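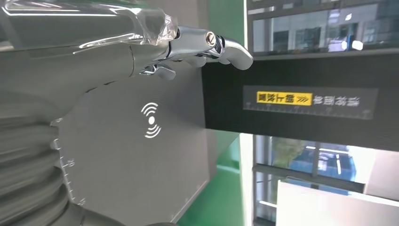

Figure 7.1 A wireless-signal symbol, printed in white on a gray panel.

Skalent Open Texts > Everyday Measurement > Part Two > Chapter 7

Print this chapter | E-mail this chapter

CHAPTER 7
Marks, Scales, and the Space Between

Before you start

You'll want a ruler, a kitchen measuring cup, a pencil, and something that has a dial on it. An old bathroom scale is perfect. If you skipped Chapter 6 (I know some of you did, it was the one on rounding), go back and read at least the first section, as I lean on it pretty hard in the exercises.

I learned to measure in my aunt's fabric shop in Clititz, the summer I was too young for a real job and too old to be left at home. The cutting table had a brass strip set into its edge, and the strip was so worn that the first stretch of it had gone completely smooth. You couldn't read a thing there. Regular customers would watch me like hawks while I lined up the cloth, and my aunt taught me to start from the first mark I could still see and take that amount off at the end. It took me most of a Tuesday to get it right, and one very nice piece of green corduroy did not survive the lesson.

I still measure that way, by the way! Start at a mark you trust, read the far end, subtract. If the cloth runs from 20 to 90, you have 70 of whatever the strip is divided into, and the missing beginning doesn't matter one bit. We'll do a lot of this in Section 7.3, including with rulers that have been snapped, chewed, or sawed short.

What this chapter is about is the marks themselves. Up to now I've let you treat a scale as a thing you simply look at and get a number from. That works fine until you pick up an instrument you've never seen before, and then you find yourself squinting at a row of little lines and wondering what each one is worth. So we're going to slow down and look at three things: which marks get numbers, what the marks without numbers stand for, and what to do when the thing you're measuring stops between two of them.

Words to know

Graduation: any mark on a scale. I'll mostly say "tick," and so does everybody I work with.
Interval: the distance from one tick to the next.
Value of a division: how much the quantity changes when you move over by one tick.
Parallax: the error you get by looking at a scale from an angle.
Symbol: a mark that stands for an idea instead of an amount, such as a plug, a flame, or the curved lines people know from wireless devices.

That last one may look like a stray in this list. I put it in since students keep asking me about the other stuff printed on equipment, and it's a fair question. Numbers and symbols share the same crowded surfaces, and you read them in different ways. A symbol is all or nothing. You either recognize the flame or you don't, and making it twice as big doesn't make anything twice as hot. A scale is the opposite kind of creature. Its meaning is all in the spacing.

7.1 Which marks get the numbers?

Grab your ruler. Chances are good that plenty of its ticks have no number beside them, and that's on purpose. A scale with every tick labeled is a mess to read (my old Sengar rain gauge was like this, and I finally threw it out in December after misreading it for years). The maker picks a step and labels only those ticks. Ones, twos, fives, and tens are the usual choices. They're easy to count by, and your brain can fill in what's missing.

You will now and then meet a scale with a strange step. I own a Kadeo kitchen dial that goes up by sevens: 7, 14, 21, 28. I've never found out why. It's perfectly accurate, and I get it wrong every time I'm tired.

Here's the routine I use on any scale that's new to me. Do it in this order until it's a habit.

Find two numbers that sit next to each other, and subtract the smaller from the larger.
Count the spaces between them. Count spaces, please, and not ticks! This is the single most common slip in the whole book.
Divide the first answer by the second. You now have the value of a division.
Check it. Start at the lower number, count up by your answer, and see whether you land on the higher one.

Suppose a jug is marked 20 and 28, with four spaces in between. The difference is 8, so each space is worth 2. Count it up: 20, 22, 24, 26, 28. Good, we landed.

Now suppose you miscounted and got three. You'd have each space worth a little under 3, and your check would go wrong right away, which is exactly what a check is for. When the division comes out ugly, be suspicious of your count before you blame the jug.

Try the first step on the scale in Figure 7.2, which is numbered 10, 15, 20, and 25. What's the step between labels?

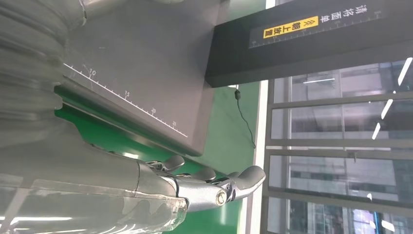 7.2 Reading between the ticks

The world doesn't stop neatly on a line for you. Pour water into your measuring cup without looking, set it on the counter, and crouch down so your eye is level with the surface. Odds are it has settled somewhere in a gap. Write down what you think it says, to a half of a division, and then pour some out and do it again.

Skalent Open Texts | Contact us | Copyright and permissions | Back to top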